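Cellule de démontage Plistholm - dépose et repose de supports de stockage sur ordinateurs de bureau

Présentation | Conformité | Règles d'exploitation | Documentation | Contact

Réf. catalogue : Plistholm 14
Fiche mise à jour le 11 décembre 2023

La cellule Plistholm est un poste robotisé destiné aux ateliers de reconditionnement et aux services de maintenance informatique. Elle associe un bras collaboratif, un préhenseur à doigts et un support de réception pour disques durs 3,5 pouces. Elle est fournie par Drorlow aux établissements soumis à une obligation de traçabilité des supports de données.

L'unité centrale est présentée couchée, panneau latéral déposé, ouverture vers le haut. Le support de réception est placé à côté du châssis, dans la zone d'accès du bras.

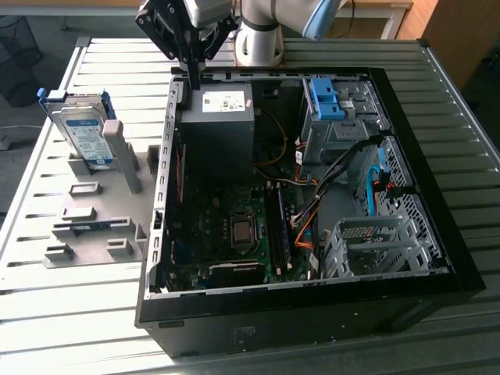 Conformité

L'intégration est conduite selon les normes ISO 10218-1 et ISO 10218-2, complétées par la spécification technique ISO/TS 15066 pour les applications collaboratives. L'appréciation des risques est établie selon l'ISO 12100. Elle porte sur l'application complète, y compris le préhenseur, les pièces manipulées et les arêtes de tôle des châssis ouverts. Toute modification des doigts, du support ou de la gamme d'appareils traités entraîne sa révision par l'exploitant.

Le caractère collaboratif du bras ne dispense pas de cette appréciation. Roksolana Bondarchuk, responsable conformité de Drorlow, en vise chaque version avant la mise en service.

Règles d'exploitation

L'ordinateur est débranché du secteur avant son entrée dans la cellule. Le boîtier d'alimentation n'est jamais ouvert, ni par le robot ni par l'opérateur.

L'opérateur porte un bracelet antistatique relié à la terre pendant la préparation du châssis.

Les câbles de données et d'alimentation du disque sont déconnectés à la main et dégagés de la trajectoire des doigts.

Le disque est saisi par son berceau. Aucun effort n'est appliqué sur la carte électronique.

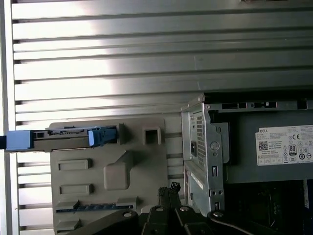
Le numéro de série de chaque disque est consigné à la dépose, puis vérifié à la repose. Le registre est conservé 5 ans, sauf exigence contractuelle plus longue.

Un contrôle du préhenseur est effectué tous les 500 cycles : jeu des articulations, serrage des vis, état de la gaine. La campagne de qualification menée en juin sur le site de Stunholm a porté sur 1 096 cycles ; le rapport, signé par Toon De Graaf, est remis sur demande.

Formation et documentation

La formation des opérateurs est assurée par Laiba Mughal - une session initiale, puis un recyclage annuel. La notice d'instructions et la trame d'appréciation des risques sont livrées en français et en néerlandais.

Contact : Gijs Mulder, service intégration, Drorlow.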